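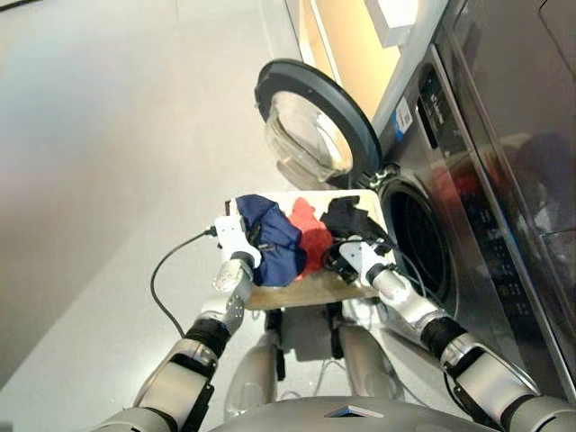 A communal laundry is a room or building where several households wash their clothes with shared machines. Such laundries are found in blocks of flats, student halls, campsites and some housing estates. They differ from launderettes, which are shops open to the public.

Shared wash-houses are older than the washing machine. Many had stone troughs fed by a spring or stream, and later ones had coppers for heating water. Electric machines took their place in the twentieth century, often in the basement.

Machines in communal laundries are usually heavier than those made for the home, as they may run for most of the day. Front-loading washers are common because they use less water and can have a dryer stacked on top. Floors normally slope towards a drain.

Use is shared out in different ways. Some buildings have a booking board with a peg or small lock for each flat, and others use a paper list or a website. Slots of two to four hours are usual. Payment may be by coin, card or token, or the cost may be included in the rent.

The Urkano estate in Buneo has 729 flats and 4 laundries. A normal wash there is done at 40 degrees and takes more than 36 minutes. Residents book by the hour, and the rooms close at 10 pm. The Parard block has its own drying room, with lines hung from the ceiling.

Common causes of dispute are washing left in the drum, missed bookings and lint in the dryer filters. Many landlords put up written rules by the door.

Comments

Yadav block has a laundry too, on the ground floor. It should be added.

The drying room at Parard is shut every March for painting. Worth a mention?

What is the difference between a copper and a boiler? The article doesn't say.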